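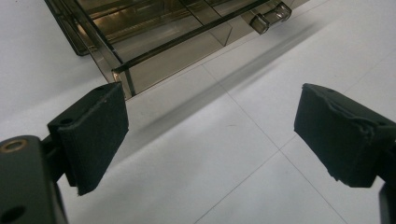

The padded fingers open over the floor, next to the tinted drawer organizer.

Gradeo hand-held gripper kit: a term with the robotics club

Last updated: December

Our club at McIver has used the Gradeo kit since the start of the school year. I'm the faculty sponsor, and I paid for it out of the activity budget, $444 for one gripper with the spare pad pack. I wanted something students could hold and work by hand before they started writing code for the arm.

Assembly took two meetings. The finger brackets use brass threaded inserts, so screws can go in and out many times without stripping anything. With 35 students in the club, that counts for a lot. The printed instructions are thin. Step nine shows the finger joint from the wrong side, and both of our build teams put it together backward the first time.

The grip is good on boxes, cups and books. For the drawer task we use a smoky acrylic organizer with small clear knobs, set on the tile floor. The students have to open a drawer and close it again without shoving the whole organizer along. Clear knobs are hard to line up on, and new members tend to come in too high. Si-eun Seol, a junior, worked out that it goes better if you lower the fingers first and then close them slowly. She now teaches that to everyone who joins.

The pads are the weak point. The soft black covering frays at the bottom edge, and on one of ours it has wrinkled and bunched along the top. We log every attempt, and the log stood at 782 when I wrote this. I would plan on new pads every 200 attempts if you want a clean grip. We have stretched ours well past that and the gripper still works, but thin objects slip more.

We took it to the Isville meet and it traveled fine in a tool bag. Indummont's club has a lighter gripper that is easier on the wrist after half an hour. Theirs has more play in the fingers, though, and I would still pick ours for drawers and lids.

I'd buy it again for a high school club. Order the second pad pack at the same time, and have someone check step nine before the screws are tight.

Filed under: Classroom Gear, Robotics Clubs, Reviews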